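Trimerby Tableware Loan Service
Second progress report to the funder
Period covered: months seven to 18
Prepared by: Arwel Bevan, Service Manager

1. Background to the report

The grant was awarded to set up a loan service for reusable tableware in Trimerby and the surrounding villages. The service lends plates, bowls, cups, saucers, cutlery and serving trays to halls, schools, clubs and private households, collects them after use, washes them and returns them to store. The stated aim was to reduce the amount of single-use tableware bought for local events and to make it cheaper for small groups to serve a sit-down meal.

The first report covered the fitting out of the wash room and the purchase of stock. It was agreed at that point that the second report should concentrate on use of the service, the charging scheme, and the delay to the Sestuvville collection point. Those matters are dealt with in sections 2 to 5. Section 6 sets out spending under each heading of the grant agreement.

2. Use of the service

Loans have risen in each quarter. The increase was greatest between September and November, when harvest suppers and the school open evenings fell close together and the store was at times fully committed. In the last of those months we turned away two bookings for want of side plates. Both groups were offered a later date and one of them accepted.

Regular borrowers now make up the larger part of our work. More than 30 groups have registered, among them the chapel lunch club, the bowls club, both primary schools and the allotment society. Household loans, chiefly for funerals and christenings, were not expected to be significant when the application was written. They have proved to be so, and they differ from club loans in that the request is often made at very short notice. The booking rules have been changed to allow same-day collection where stock is on the shelf.
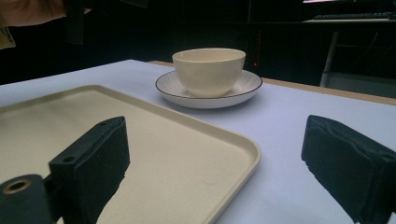 The average loan has become smaller. During the first six months most borrowers took a full set for a large event and returned a good deal of it unused, which then had to be washed again before going back into store. Borrowers are now asked for the expected number of guests and are advised on quantities. Advice is given by telephone, as the written guidance was not being read. A shorter version, printed on one side of a card, will go out with each crate from the spring.

We have been less successful with outdoor events. Organisers of the summer fair and the two sports days considered the service and decided against it, mainly on account of breakages on hard ground and the distance between the field and the van. A stock of lighter plates was discussed with the fair organisers but has not been priced.

3. Washing, storage and transport

The Minami dishwasher supplied under the capital part of the grant has been in daily use. It was out of action for five days in October while a drain pump was replaced under warranty. Loans already promised were honoured by washing at the school kitchen, with the agreement of the head teacher, and no booking was cancelled. A small reserve for repairs has since been entered in the budget, as the warranty will end before the grant does.

Storage remains tight. The shelving is adequate for plates and bowls but the serving trays have to be stood on end in the passage, and cutlery is kept in the office. The landlord has offered the adjoining store at a modest rent — subject to repair of the roof — and we expect to report on the terms at the next review.

Hywel Morris has driven the van since the start of the period. His hours were increased from one day to two days a week in response to demand from the outlying villages. He has also reorganised the crates so that each holds a complete place setting for one table, in place of the earlier arrangement of one type of item to a crate. Loading takes longer. Unloading and checking at the hall are a good deal quicker, and halls have commented favourably.

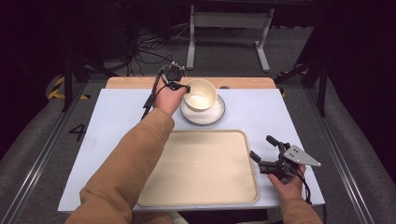 Fuel costs were higher than forecast. The forecast assumed that deliveries would be grouped by area, but borrowers tend to want delivery on the afternoon before an event and collection on the following morning, and it has seldom been possible to combine journeys. A discount for borrowers who collect their own crates was introduced in the summer. Take-up has been fair in Trimerby itself and poor elsewhere.

4. Booking and charges

Bookings were moved to the Puloteck system during the period. The change was made with some reluctance, as the paper diary had worked well enough for a small number of borrowers, but by the autumn the diary was being kept in two places and the copies did not always agree. The new system shows stock on the shelf, stock out on loan and stock waiting to be washed. Older borrowers who prefer to telephone may continue to do so, and office staff enter the details for them.

The charging scheme approved at the outset had a single fee for each loan whatever its size. We reported earlier that this discouraged small groups. It has been replaced with a charge for each place setting, with a minimum fee, and the deposit has been dropped for registered groups. Income from charges is slightly lower for each loan and higher overall. Household borrowers still pay a deposit, although it is waived for funerals.

Late returns caused difficulty in the early part of the period. A reminder is now sent on the morning the crates are due, and late returns have fallen to a level that can be managed. No fines have been issued. It is our view that fines would cost more to collect than they would bring in, and would do harm to goodwill in a small town.

Questions raised by the funder at the last review have been answered by letter, with the exception of the following, which required figures not then to hand.

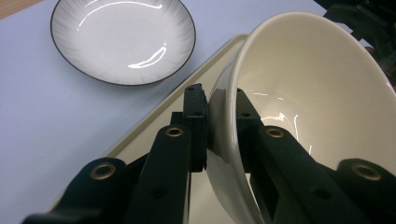

How are broken and chipped items paid for, and is the stock being kept up to its original level?

Registered groups pay the replacement cost of broken items above a small allowance on each loan. Chipped items are withdrawn without charge, as it is rarely possible to say when a chip occurred. Receipts from breakages have covered replacement of plates and bowls but not of cups, and the difference has been met from loan income. The stock stands at its original level in all items except teaspoons.

5. Sestuvville collection point

The grant agreement provided for a second collection point at Sestuvville to open within the first year. It has not opened. The room originally offered was withdrawn when the reading room was let to another tenant, and the alternative put forward by the parish lacked a water supply. We informed the funder of the position at the time and are grateful for the extension that was given.

A third site has now been found at the rear of the former post office. It would be used for storage and exchange of crates only, with all washing continuing at Trimerby. The owner has agreed to a lease of 18 months in the first instance. Solicitors' searches are in hand and the remaining question is access for the van, which must at present reverse in from the main road. The highways department has been asked for advice on this point.

Should the lease be signed by the end of the next quarter, the collection point could open in time for the summer bookings. If it is not, we propose to return the unspent part of the Sestuvville allocation or, with the funder's consent, to put it towards a second weekly delivery round to the villages on that side. The second course would be preferred by the borrowers we have spoken to.

6. Spending

Capital spending is complete apart from the Sestuvville shelving. Salaries are in line with the agreed budget after the increase in driving hours, which was met from the saving on rent. Transport is overspent for the reasons given in section 3. Printing and publicity are underspent, most enquiries having come by word of mouth, and we ask for permission to move the balance to transport. A full statement is attached to the covering letter, together with copies of invoices for all items above the agreed limit.

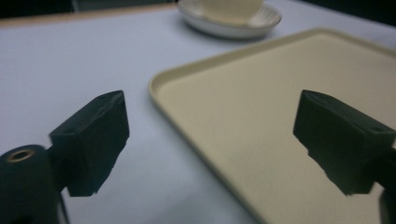 Beige tray, with a saucer at the back of the table.

7. Matters for decision

The funder is asked to agree the movement of the printing and publicity balance to transport; to note the revised charging scheme; and to indicate whether the Sestuvville allocation may be used for deliveries if the lease is not completed. An early reply on the last of these would be helpful, as the van hire agreement for any additional round has to be signed a month ahead.

Enquiries about the report should be addressed to Arwel Bevan at the Trimerby office. The next report will include the result of the borrowers' survey, forms for which are now being sent out with the crates.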